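Watemex Wall Storage
Rail and basket range for utility rooms, workshops and small stores

Product code series: WM-R (rails), WM-B (baskets), WM-F (fixings)
Supplied by: Marulanda Fittings
Status: current, stocked

Overview

The Watemex range is a rail-hung storage system for light goods. A horizontal rail is fixed to a wall or between two uprights, and baskets hang from it by folded hooks at the back edge. Baskets lift off without tools. The range replaces the older Pevix clip-on series, which is no longer made. Pevix baskets will hang on a Watemex rail, but Watemex baskets will not fit a Pevix rail, as the hook is 2 mm deeper.

Basket types

WM-B1 Perforated steel, powder coated. White or grey. Round holes, closed rim. Suited to small items that would fall through an open grid.
WM-B2 Wire grid, powder coated. Black or white. Lighter than the B1 and easier to wipe down. Long thin items may poke through the base; a cut sheet of card or plastic laid in the bottom will stop this.
WM-B3 Wire grid, deep. As B2, with taller sides for bottles and rolled goods.

Dimensions

Width, B1 and B2: 387 mm
Depth, front to back: 148 mm
Height, B1 and B2: 123 mm
Height, B3: 226 mm

All sizes are measured outside the rim and do not include the hooks. Allow a further 20 mm above the rail for lifting the basket clear.

Load

B1: up to 6 kg, spread evenly
B2: 4 kg
B3: 5 kg

These figures are for the basket only. The rail must be rated for the total of all baskets hung from it, plus contents. Plasterboard walls need a backing board or fixings into the studs. Do not hang baskets from a rail that is held at one end only.

Fitting

1. Mark the rail height. Shoulder height suits most users; lower for heavy contents.
2. Check for pipes and cables before drilling.
3. Fix the rail at each end and at every second hole between.
4. Check with a level, then tighten fully.
5. Hang the baskets and press down until the hooks seat.

Where there is no rail, B2 and B3 baskets can be held to a post or frame with cable ties through the grid. Use at least four ties, two at the top and two lower down, and halve the stated load. Ties should be replaced when they turn brittle – sunlight shortens their life a good deal. The B1 should not be tied, as the hole edges can cut into the plastic. 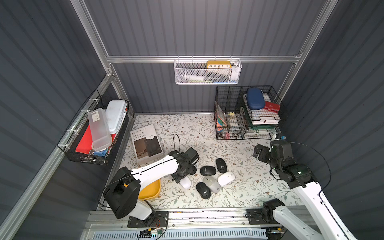 Spacing between baskets is a matter of choice, though a gap of 30 mm makes them easier to lift off one at a time. Deep baskets are best placed at the ends of a run, where they do not get in the way of the shallower ones.

Care

Wipe with a damp cloth and mild soap. Do not use scouring pads or solvent cleaners on the coating. Chips should be touched up promptly in damp rooms. Touch-up paint is sold under the Drerkico label in white, black and grey.

Supplied with

Rails: end caps and wall screws
Baskets: no fixings needed for rail use
Cable ties: sold separately, WM-F4, natural or black, bag of 50

Ordering notes

Grey B1 baskets are made in batches and the next batch is due in April. Orders for mixed colours are sent together unless split delivery is asked for. Trade enquiries to Rogelio Saludo at the Marulanda counter, 8.30 am to 4 pm. Returns are accepted on unused goods in the original wrapping. Cut rails cannot be returned.

See also: WM-R rail lengths, WM-F fixings, Pevix spare parts (while stocks last)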